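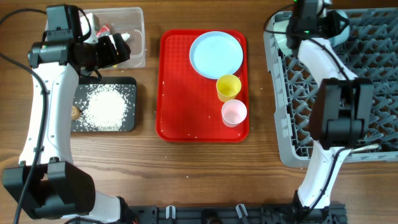 Photo: Dradora Kitchen & Table

Trays, Plates and Cups: Frequently Asked Questions
Last updated 4/18/19

We get a lot of mail about trays. More than you would guess, and much more than we planned for when we opened the Broltport store. These are the questions that come up most.

Do I need a tray?
No. People carried cups in their hands for centuries and most of them got to the table. A tray does save trips, though, and it gives crumbs somewhere to go besides the couch.

Why does the tray have a raised rim?
So that a cup heading for the floor meets some resistance first. It will stop a slide. It won't stop a toddler, a Labrador or a spill the size of a full pitcher.

How should I load it?
Heaviest thing nearest your body, tall things toward the middle, nothing hanging over the rim. A plate and two cups bunched up at one side, with the other half of the tray bare, is fine on a table. Pick it up like that and you will learn something about levers.

Can a cup touch the plate?
On a tray that's sitting still, sure. If you're walking, give them a finger's width or listen to them chatter all the way down the hall.

Does it only come in red?
The Kornum tray comes in red, white and a green we are discontinuing. Red outsells the other two combined. It also shows every speck of white lint, flour and salt in the house, and we get letters about that too. Wipe it with a damp cloth. If you can't live with specks, buy the white one, and then write to us about the coffee.

Do the cups and plates have to match?
We have had customers stand in the aisle over this for 34 minutes. A light blue plate, a yellow cup and a pale pink cup look perfectly cheerful together on a red tray. They look like somebody's kitchen. If you want everything in one color, we sell that too, and you will have a set until the first one breaks.

Why are your cups narrower at the bottom?
A cup that tapers is easier to grip and easier to stack. It is also a bit easier to knock over. We consider this a fair trade and our return desk mostly agrees.

How many cups can I stack?
We say 4. Past that the stack starts to lean, and the bottom one gets stuck and has to be talked out with warm water.

Where do I put it all when company leaves?
A clear bin does the job. Cups go in first, plates on edge along the side. Get one you can see through. The other kind fills up with takeout menus and a single mitten.

Will the tray scratch my wood table?
Grit under the tray will. Lift it, don't drag it, and wipe the table first. If you own one of the Echeverría tables, ask us for the felt dots. They're free, and there are always two missing from the sheet.

Can the tray go in the dishwasher?
If it fits. Measure before you buy, and remember that the door has to close.

Can I put a hot pan on it?
Please don't. We have a drawer of trays that people put hot pans on.

Do you ship?
Yes, anywhere on the mainland. Orders of 700 pieces or more go by freight and need a loading dock, or a very patient neighbor.

What if something arrives broken?
Keep the box, send us a picture of the damage, and we'll replace it. Please send the picture before you glue it back together.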